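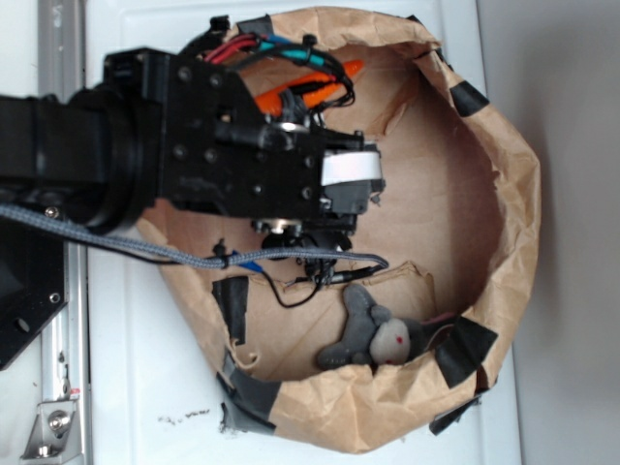

La carga electrónica del kit Betham ya enciende, ya regula y ya no huele a barniz quemado, que es bastante más de lo que podía decir de ella en noviembre. Me quedaban por cerrar tres cosas: la lectura de corriente, que salía alta, un silbido finito a corrientes bajas y el ventilador, que arrancaba cuando le daba la gana. He empezado por limpiar la mesa, porque entre patillas cortadas y trocitos de malla de desoldar aquello era un peligro para cualquier placa apoyada boca abajo. Para los recortes, nada de botes: una bolsa de papel marrón con el borde enrollado hacia fuera hasta que queda como un cuenco ancho, y se aguanta abierta encima de la mesa. Si alguien vuelve a poner patillas cortadas en la bandeja de las pinzas, lo sabré.

Primero, la lectura. El firmware da la corriente en una escala de 4.000 a fondo, y con un amperio de consigna tendría que quedarse justo en la mitad. Pues no: 2.238, clavado, estable, sin bailar ni un dígito. Cuando algo baila sospecho de ruido o de una soldadura fría, pero cuando sale mal con tanta seguridad suele ser geometría (o que he leído mal un código de colores, que también pasa). Puse el multímetro en serie y el amperio de verdad no era un amperio, era menos. O sea que el lazo regulaba de maravilla sobre una medida equivocada... No, espera, corrijo, que lo apunté mal en la hoja suelta: la consigna va por un camino y la lectura por otro. El lazo compara en el operacional pegado a la resistencia de medida, y ahí la corriente era buena. La lectura pasa por el segundo amplificador, el del conversor, y ese es el que engordaba. El «menos» que vi era el multímetro en la escala que no tocaba. Lo dejo escrito para que no nos líe dentro de un año.

Total, que el segundo amplificador coge su masa al otro lado de la bornera. Entre la pata fría de la resistencia de medida y ese punto hay un trozo de pista, dos soldaduras y el tornillo, y por ahí pasa toda la corriente de la carga. Con lo poquito que cae en la resistencia, unos milivoltios de más en la masa ya se notan un montón, y encima crecen con la corriente, así que parece un error de ganancia de libro. Casi lo corrijo en el firmware con un factor y me quedo tan ancho. Menos mal que apreté el tornillo de la bornera para ver si estaba firme y el número bajó delante de mis narices!

Arreglo: cortar con cúter la pista de masa del segundo amplificador, rascar el barniz junto a la pata fría y tirar un hilo esmaltado directo, corto y pegado a la placa. Un punto de pegamento en medio, que los hilos sueltos en la cara inferior siempre acaban enganchados en algo. Después de esto la lectura se queda en la mitad de la escala con la consigna de un amperio y la curva sale recta en todo el recorrido que he probado. No he subido al máximo. Eso lo dejo para cuando el disipador esté montado como toca, que hoy estaba puesto con una sola tuerca.

Nota para el que monte la segunda placa: en el manual pone que el puente de alambre junto a la bornera es opcional. No lo es, o al menos no en esta revisión. Sin puente, la corriente vuelve por la pista estrecha y el error es todavía peor. Yo lo he puesto doble, con alambre estañado gordo, y lo he dejado levantado un pelín de la placa para poder meter ahí la pinza del osciloscopio. 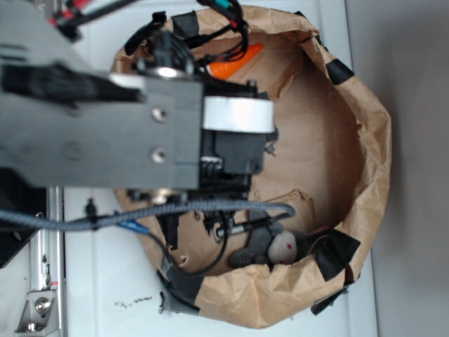

Luego, el silbido. Se oye con el transistor trabajando a muy poca corriente y con la fuente de prueba conectada con los cables largos. Con cables cortos desaparece, con lo que ya tenemos medio culpable – la inductancia del cableado metiéndose en el lazo. En la pantalla del osciloscopio se ve una senoide bastante bonita montada encima de la continua. La resistencia de puerta que viene en el kit me parecía baja y le he ido poniendo valores más altos de los que había en el cajón. Con la de 91 ohmios se calla del todo, con cables largos y cortos, y el escalón de corriente sigue subiendo limpio, con un rebote pequeñito que me da igual para lo que hacemos aquí. Probé también una más alta y ya se ponía perezosa. Se queda la de 91.

Ojo, que el condensador de compensación no lo he tocado. En el esquema aparece con un valor y en la lista de componentes con otro, y en la bolsita venía un tercero (!), así que he medido el que está soldado y lo he apuntado a lápiz en el esquema plastificado. Si la segunda placa silba aun con la resistencia cambiada, lo primero sería mirar qué condensador le ha tocado. Y los electrolíticos: la serigrafía marca el negativo con una rayita que queda tapada por el propio componente en cuanto lo sientas. Foto antes de soldar, por favor, que la otra vez estuvimos un buen rato discutiendo con una lupa.

El ventilador. El termistor estaba atornillado al disipador Aigner con la cabeza del tornillo apoyada en el borde de la aleta, o sea, tocando en una esquina y al aire en el resto. Normal que no se enterase de nada. Lo he cambiado al agujero de al lado, el que queda junto al transistor, con un poco de pasta y una arandela de plástico. Ahora arranca antes y se para antes. Sigue haciendo un «clac» feo al arrancar, porque pasa de nada a todo de golpe, y me gustaría ponerle una rampa en el firmware, pero eso ya es otra tarde. De momento he subido la histéresis para que no esté todo el rato encendiéndose y apagándose, que a mí me pone de los nervios y al resto de la sala supongo que también.

Cosas que no me han salido: quería montar la placa frontal Trokach con el codificador y la pantallita, y el peine de pines no llega. Faltan un par de milímetros entre la placa y el panel con los separadores que vienen. He probado a poner el zócalo por la otra cara y entonces los pines quedan en espejo, claro, y por poco no lo conecto igualmente. La opción decente es un cable plano corto con dos conectores; la opción rápida, pines largos de los de apilar. He pedido los largos a la tienda de Otville junto con más tubo termorretráctil negro, que queda un palmo. Mientras tanto la placa frontal está conectada con hilos sueltos y sujeta con cinta, así que no la mováis tirando del codificador.

También he repasado los cables de potencia. Uno de los terminales de anilla estaba engastado sobre el aislante, cosa que sujeta muy bien y conduce fatal. Rehecho y con un tirón de prueba. Los otros estaban bien. El rojo lo he dejado un poco más largo de lo que me gustaría y lo he recogido con una brida, floja, que todavía hay que sacar la placa alguna vez más.

Pendiente: segunda tuerca del disipador, prueba larga a corriente máxima con alguien delante, rampa del ventilador, y pasar a limpio los valores cambiados en la hoja que va dentro de la caja. El cúter bueno está en el cajón de arriba y el esmaltado fino se ha quedado en mi puesto, al lado del soldador.

Archivado en: Cuaderno de taller / Fuentes y cargas / Kits · 16 de diciembre de 2020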